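Trosside Open Day

The Trosside Open Day is a public event held by Seston, a robotics workshop in Lockyer. It was first held on 15 Mar 2018 and drew 977 visitors.

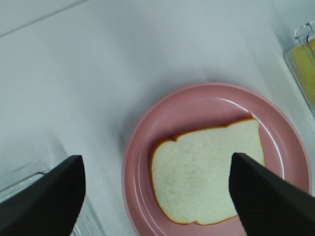 The sandwich demonstration was set up by engineer Shayne Stubbs and ran 10 times during the day. Visitors watched from behind a rail – six at a time – while a two-fingered gripper worked over a white surface. A slice of white bread on a pink plate served as the base, and clear plastic containers stood nearby.

A talk on gripper design, lasting 57 minutes, followed in the Eton Room. The event moved to August the next year.
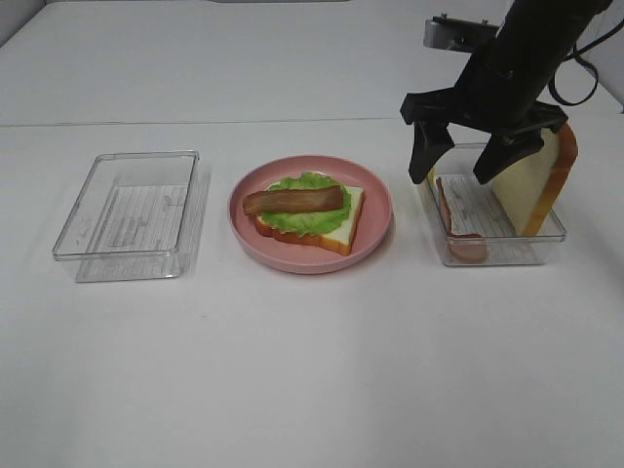
The gripper at the right-hand container, with lettuce and bacon on the plated bread.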